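丘の上の団地に移動販売車「Watis」がやってきます　坂道の買い物、これで少し楽に

坂の上に広がる団地で、食料品を積んだ移動販売車「Watis(ワティス)」の運行が10月29日(木)から始まります。団地の中ほどにあったスーパーのBrolikが2月に店を閉めてから、毎日の買い物にはバスで坂を下りるか、覚悟を決めて歩くかのどちらか、という暮らしが続いていました。秋も深まって、買い物袋を提げた手がそろそろ冷たくなってくるこの時期に、なんともうれしい知らせです。

車を走らせるのは、駅前通りで食料品店を営むDisuteo。もともと野菜と乾物が得意なお店で、Brolikがなくなったあと、坂の上からわざわざ通ってくるお客さんがぐんと増えたのだそうです。雨の日など、傘と買い物袋を両手に持ってバスを待つ姿を店先から見ているうちに、それならこちらから伺ったほうが早いのではないか、という話が店の中で出るようになり、春の終わりごろから本格的に準備を進めてきました。

団地の世帯数は403。そのすべてに夏の初め、買い物についてのアンケート用紙が配られました。戻ってきたのは374世帯分で、Disuteoでも、まさかこんなに返ってくるとは思っていなかったといいます。しかも、丸をつけて終わりという用紙のほうが少なく、余白や裏面にまで細かな字でびっしりと書き込みがあったそうで、読み終えるのに幾晩もかかったという話でした。豆腐は絹がいい、いや木綿も置いてほしい、夕方より午前中に来てほしい、お釣りの小銭が見えにくいので明るいところに停めてほしい。どれも暮らしの中から出てきた、もっともなお願いばかりです。

なかでも多かったのが、重いものと、ちょっとしたものについての声でした。重いものというのは、お米、しょうゆ、砂糖、飲み物のたぐい。ちょっとしたものは、仏壇に供える果物をひとつだけとか、孫が来たときのお菓子をひと袋だけとか、そういう買い物のことです。前者はバスで持ち帰るのがつらいし、後者はそのためだけにバスに乗るのがもったいない。まるで反対の悩みのようですが、家のすぐそばに店があったころには、どちらも悩みにすらならなかったことですね。
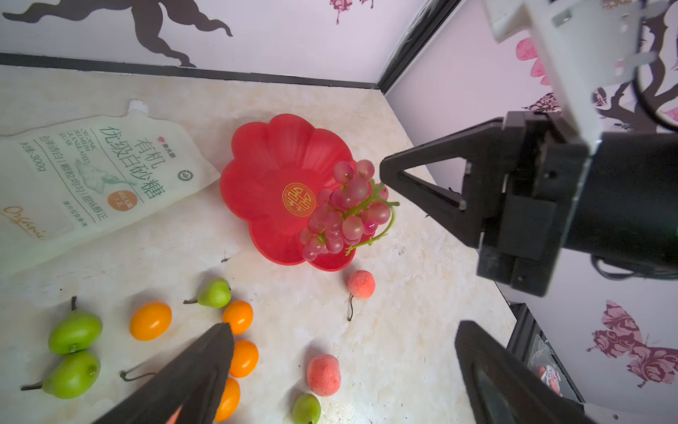 お米を小さい袋で買うようになって、かえって買い物の回数が増えてしまいましたからねえ、大きい袋を玄関の近くまで持ってきてもらえるなら、それだけで一日の気分が違います、冬の前に始まってくれて本当によかった、という声が団地の掲示板の前で聞かれました。掲示板には運行の予定表が大きな字で張り出されていて、通りかかる人が次々に足を止めては、手帳や広告の裏に書き写していきます。

気になる停まる場所は5か所です。坂を上りきったバス停の脇、集会所の前、東の児童公園の入り口、給水塔の下、それから西側のいちばん奥にあたる棟の駐車場。はじめは3か所の予定だったのですが、アンケートに「公園から奥は階段が多い」という書き込みがいくつもあり、店の人が実際に荷物を持って歩いてみたところ、なるほどこれは大変だということになって、増やすことにしたのだそうです。給水塔の下だけは道幅が狭いため、停まっている時間が少し短めになります。お急ぎでない方は、ひとつ手前の児童公園をご利用いただけるとゆっくり選べます、とのことでした。

来るのは火曜と木曜の午前中。雨の日も走りますが、雪や路面の凍結があるときはお休みになり、そのときは朝のうちに掲示板と町内の放送で知らせる段取りになっています。この坂は日当たりの悪いカーブがひとつあって、真冬にはそこだけ昼近くまで凍っていることがあります。長く住んでいる方なら、ああ、あそこか、とすぐに思い当たるでしょう。車にとっても難所ですから、どうか無理はせずに、と筆者も思います。

到着の合図には音楽を流します。曲選びにはずいぶん時間がかかったそうで、にぎやかすぎると夜勤明けで休んでいる人に申し訳ないし、静かすぎると台所の換気扇に負けてしまう。さんざん試した末に、オルゴール風のゆったりした曲に落ち着きました。試運転の日に聞かせてもらいましたが、なんだか昔の百貨店の開店時間を思い出すような、やさしい音です。
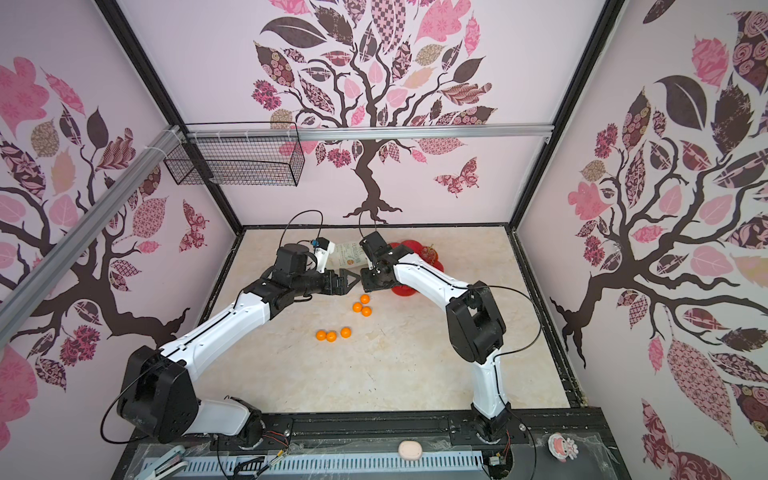
車に積む品は、生鮮、日配、乾物、菓子、日用品とひととおりそろっています。とはいえ車の棚には限りがありますから、店と同じだけ並べるというわけにはいきません。そこで、欲しいものを紙に書いて渡しておくと次の回に積んできてくれる「おたのみ票」という仕組みが用意されました。はがきの半分ほどの大きさの紙で、名前と停まる場所、欲しいものを書くだけ。車に乗っている係の人に手渡してもいいですし、集会所の入り口に置かれた箱に入れておいてもかまいません。電話での注文も受け付けていますが、字を書くのがおっくうでなければ紙のほうが間違いが少なくて助かる、という店側の本音も聞こえてきました。

値段は駅前の店とほとんど同じにそろえてあります。移動販売というと、燃料代の分だけ少し高くなるものだと思い込んでいたのですが、特売の品も同じ値札で積んでくるそうですから、チラシを見ながら待つ楽しみもありそうです。さらに、一回のお買い物が2000円以上になった方には、玄関先まで荷物を運ぶサービスがつきます。階段のある棟でも上の階まで運んでくれるというので、お米やしょうゆをまとめて頼みたい方には心強いことでしょう。ご近所同士でまとめて買って、ひとつの会計にしてもらうこともできます。隣同士で声をかけあってみるのもよさそうです。

パンは、坂の下の踏切のそばにあるLawalが焼いたものを載せます。こちらは食パンとあんパン、それに季節の丸パンが中心で、朝いちばんに焼いた分を出発前の車に積み込む約束になっています。Brolikの入り口脇にもかつて小さなパンの棚があって、夕方になるとあんパンだけきれいになくなっていたものでした。あの棚が恋しい、という書き込みがアンケートにもちらほらあったそうで、Lawalではあんパンを多めに焼くことを早々に決めたといいます。つぶあんとこしあんのどちらにするかでは、まだ意見が割れているのだとか。しばらくは火曜につぶあん、木曜にこしあんを積んで、様子を見るそうです。

野菜のほうは、近くの畑から朝に入るものを優先して積みます。これからの時期は、大根、白菜、ねぎ、里芋と、鍋や煮物に欠かせないものが主役になります。大根と白菜は半分、四分の一に切ったものも並べるそうで、ひとり暮らしの方にはありがたい話です。トマトはさすがに旬を過ぎますが、お弁当の彩りに欲しいという要望が根強く、小さめのものを年中切らさないようにするとのことでした。果物も、箱や袋の単位ではなく、ひとつから買えます。
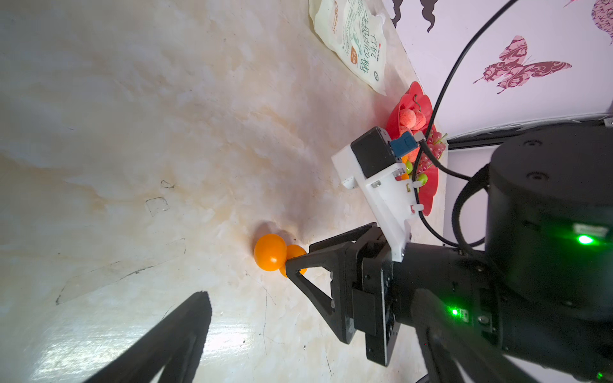
オレンジ色の小ぶりなトマト。

先週の午前に行われた試運転では、まだ品物を売らない約束だったにもかかわらず、音楽を聞きつけた人たちが財布を手に集まってきて、係の人が平謝りする一幕もありました。それでもせっかくだからと扉を開けて棚を見せてもらうと、ここに豆腐が来るのね、卵は下の段のほうが取りやすいわよ、などと話がはずみ、三十分の予定がすっかり一時間を超えていました。踏み台の高さが少し足りないこともこのときに分かって、段をひとつ足し、手すりに滑り止めを巻いてから本番を迎えることになっています。

見ていていいなと思ったのは、棚の話がひととおり終わったあとも、なかなか皆さんが帰らないことでした。膝の具合はどうか、今年の柿はどうか、上の棟に越してきた若いご夫婦のところに赤ちゃんが生まれたらしい、といった話が、車の周りであちらでもこちらでも続いています。Brolikがあったころ、レジの先の長椅子で毎日のように交わされていたやりとりです。買い物の不便は数字や地図にしやすいのですが、あの長椅子のほうは、なくなってみるまで、なかなか勘定に入らないものだったのかもしれません。

Disuteoもそのあたりは感じるところがあったようで、集会所の前に停まる日には、折りたたみの椅子をいくつか出すことにしたそうです。集会所のほうでも、車が来る時間に合わせて入り口の部屋を開け、お茶を飲めるようにする準備をしています。お茶代は要りません。湯のみは数に限りがあるので、できればご自分のコップをお持ちください、と張り紙にありました。

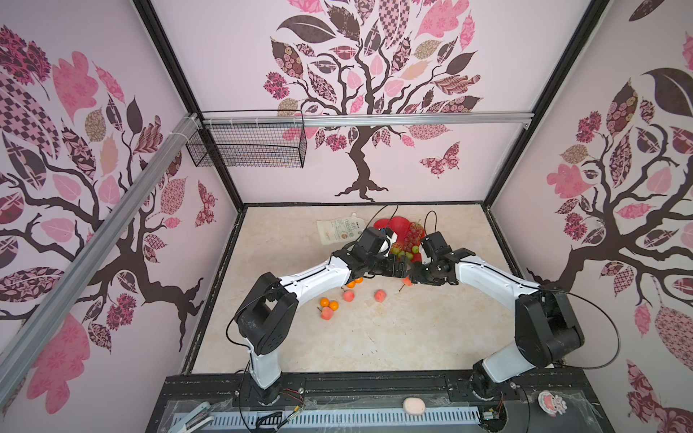 果物については、もうひとつうれしい工夫があります。お彼岸やお正月、法事などでお供えの盛り合わせが必要なときは、一週間前までにおたのみ票に書いておくと、かごに詰めて届けてもらえるのです。予算と、避けたい果物があればそれも書いておけば、あとはお任せで大丈夫とのこと。年末はさすがに込み合いそうなので、早めの申し込みが安心です。餅と、しめ飾りの注文も合わせて受け付けるそうですから、暮れの支度はかなりのところまで団地の中で済んでしまうことになります。

支払いは現金のほか、駅前の店で使っているポイントカードも使えます。カードの残高が足りなくなったら、車の中で現金を入れてもらうことも可能です。これまで店に縁のなかった方も、その場で新しく作れます。空き容器の回収も、牛乳パックと食品トレーに限って引き受けてくれるので、洗って乾かしたものを買い物のついでに渡してください。瓶と缶は積む場所がないため、これまでどおり地区の収集日に出すことになります。

Disuteoでは、まずひと冬走ってみて、春になったら曜日や時間を見直したいとしています。仕事帰りに寄れる夕方の便が欲しいという若い世帯からの希望も届いていて、日が長くなる季節に合わせて、週に一度だけでも試せないか相談しているところだそうです。停まる場所についても、実際に走ってみて不都合があれば遠慮なく知らせてほしいとのことでした。

なお、初日は集会所の前に午前十時の到着で、そのあとバス停の脇、児童公園、給水塔、西の駐車場の順に回ります。二回目からは順番が変わり、バス停の脇が最初になりますので、掲示板の予定表でお確かめください。初日に限り、お買い物をされた方にはLawalの小さな丸パンがひとつずつ配られます。エコバッグをお忘れなく。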